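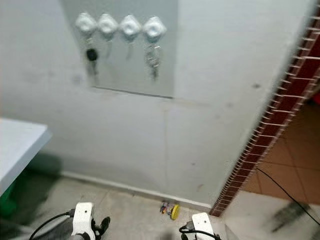
From the Clirkine Guide to Small Magazines
Entry by the Clirkine editors. Last revised in May

Birine is a literary magazine of short prose, published twice a year in Edley. It prints nature writing, prose poems and personal essays, most of them under 3000 words. Each issue runs to some 60 pages and has a print run of 300 copies.

History
The magazine began as a stapled newsletter for a writing workshop at the Goodwin Library. Early issues carried only work by workshop members. Open submissions started with issue 5, which was also the first to be bound with a spine.

Content
Most issues have a loose theme, usually a kind of weather or a time of day. The editors prefer present-tense pieces built on close observation – plot is optional, and many of the pieces have none. Poems in verse are not accepted. Book reviews appeared in the early issues but were later dropped.

Submissions
Birine reads twice a year and charges no fee. Writers may send up to two pieces at a time. Payment is in contributor copies, and rights return to the author on publication.

See also
Flash prose
Prose poem
Goodwin Library workshop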